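Questions I get asked about the Brandes supper club

Last updated 25 Oct 2018

I started the supper club in my own front room with one pan too few and a borrowed table. These days people write to me most weeks with the same handful of questions, so I've put my answers in one place. If yours isn't here, drop me a line through the contact page and I'll get back to you (I'm slow when I'm cooking, sorry!).

What is it, exactly?

A long, noisy dinner at my place with people you mostly won't have met. I cook four courses, everybody sits down together and you can stay until the last tram. It's called Brandes after my gran's side of the family, and the menu leans on the sort of food she made: dumplings, braised cabbage, a lot of dill.

How much does it cost?

It's 40 a head and that covers the food, a welcome drink and coffee. I ask for payment when you book. If money is tight, tell me – I keep 2 places at each dinner on a pay-what-you-can basis and I won't ask you any questions about it.

Do I need to bring anything?

Bring whatever you'd like to drink with your meal. I've got glasses, corkscrews and far too many bottle openers. Please don't bring pudding, however lovely you are, as I'll have been fussing over mine for days.

What if I'm starving when I arrive?

Come in and have something! We never sit down on time, and I'd much sooner you had a piece of fruit than stood in my hallway feeling faint.
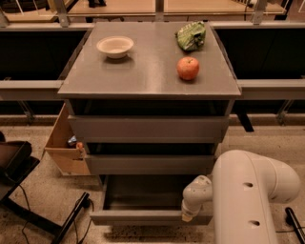
Can you cater for vegetarians?

Yes, always, and very happily. About half the menu is vegetarian anyway. Vegans, give me a week's warning and I'll work something out. Nut allergies are trickier in a kitchen the size of mine, so please ring me before you book and we'll talk it through properly.

Can I come on my own?

Please do! Plenty of people come alone. I do a seating plan and I put solo guests in the middle of the table, where the chat is best. Helmut Strobel came by himself to my second dinner and now he does the wine talk before the cheese course, so be careful what you let slip about your hobbies.

What's a nibbles night?

It's the cheaper, lazier sister of the big dinner. No courses, no seating plan, just bits and pieces to pick at and a board game or two. I do one in November and I bring out Lakonero, the trading game my brother and I have been arguing over since we were kids. I'll teach you the rules, though he'll tell you I've got them wrong.
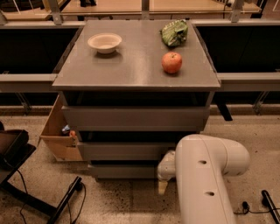
Bowl, apple and something in a green packet.

Can I bring my children?

To nibbles nights, yes. The dinners run late and there's a lot of sitting, so I keep those for grown-ups.

What happens if I have to cancel?

Let me know three days ahead and you'll get all your money back. After that I've done the shopping, so I can only refund you if somebody on the waiting list takes your seat. You're welcome to send a friend in your place, just tell me their name and what they don't eat.

How do I hear about new dates?

Join the mailing list. There are 300 of you on it now and the dinners fill up quickly, so do open the email when it comes. I don't post dates anywhere else.

Do you give out recipes?

Most of them, yes. The dumplings are on the recipes page already and the cabbage will follow once I've worked out the amounts – I've only ever done it by eye.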